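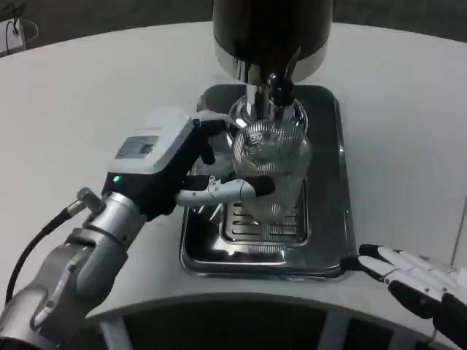
*A clear cup waiting its turn under the dispenser.*

I want to make a case for the small drink. I know how that sounds. We have wars and rent to worry about, and I'm going to spend my Tuesday morning complaining about cup sizes – but I've been stewing on this since February, so let me get it out.

When I was growing up in Stindport there was a lunch counter that sold lemonade in one size. You got maybe six good swallows and a lot of ice you could crunch on the walk home. If you wanted more, you bought another one, and hardly anyone did. I went back last winter and the counter is a Stellby now (of course it is), and the smallest thing on the board would have served my whole family. I asked for a small. The kid at the register pointed at the "regular" and told me that was the small. It came up to my elbow!

My friend Boonsong Boonyarit runs a noodle place over in Grerkdale and he thinks I'm being silly. His argument is that the drink itself costs him next to nothing, so a big one makes people feel looked after. He goes through around 200 cups on a good day and he says the little ones sit in their sleeve gathering dust. Fine, but he keeps the little ones on the bottom shelf behind the straws, where you'd need to be on your knees to know he had them. I've told him this more than once.

And what happens to the rest of it? Go stand by the trash can at any movie theater when the credits roll. People are pitching half-full cups, still heavy, and the bag leaks all the way to the back door. I cleaned theaters for two summers, so I've carried that bag. I can still smell the orange soda.

I'm not asking for a law or a tax, and I don't care what you drink. Have the giant one if you want it, I've had my share on long drives. I'd just like a small to be on the menu, with a price next to it, in a size a person can finish before it goes flat and watery. Charge me nearly the same as the big one if you have to. I'll pay it and say thank you.

Boonsong says he'll move his up to eye level for a month and see who bites. I've already told him to put me down for the first one, extra ice.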